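Why do clothes have labels inside?

Turn a jumper inside out and you will probably find a small tag sewn into the neck or the side seam. It can be scratchy, and some people cut it off. Before you do, have a read of it.

What is it made of?

The label tells you the fibre. A fibre is a very thin thread, like a hair. Cotton fibres come from the fluffy part of the cotton plant. Wool comes from sheep. Linen comes from the stem of a plant called flax. Polyester and nylon are made in factories, mostly from oil.

Many clothes are a mix. A label might say 60% cotton, 40% polyester. The numbers should add up to 100.

What do the little pictures mean?

Care symbols are the same in many countries, so you can follow them even if you can't read the words.

A tub of water means washing. A number inside the tub is the hottest the water should be, in degrees Celsius. A hand in the tub means wash it by hand.
A triangle is about bleach.
A square is about drying. A circle inside the square means a tumble dryer.
An iron means ironing. More dots mean a hotter iron.
A cross over any symbol means don't do it.

Why does wool shrink?

Look at a wool fibre under a microscope and you will see tiny scales, a bit like roof tiles. In hot, soapy water that is being stirred around, the scales catch on each other and pull the fibres close together. The jumper gets smaller and thicker, and it is very hard to stretch back. People use the same trick on purpose to make felt.

Cotton can shrink too, but for a different reason. The threads are stretched when the cloth is made, and hot water lets them relax.

Try it yourself

Ask a grown-up if you can look through your drawer. Find the label on three different things and write down the fibres. Which fibre turns up most? Then look for the colour of each one and see if the washing instructions change.

Word list
Fibre: a thin thread used to make cloth.
Seam: a line of stitches joining two pieces of cloth.
Felt: thick cloth made by matting wool together.

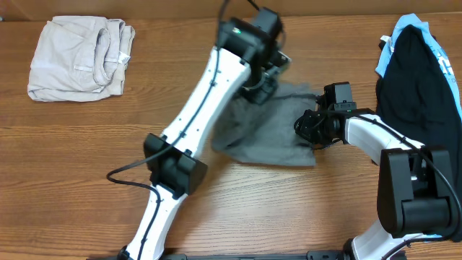 A small white label on folded clothing.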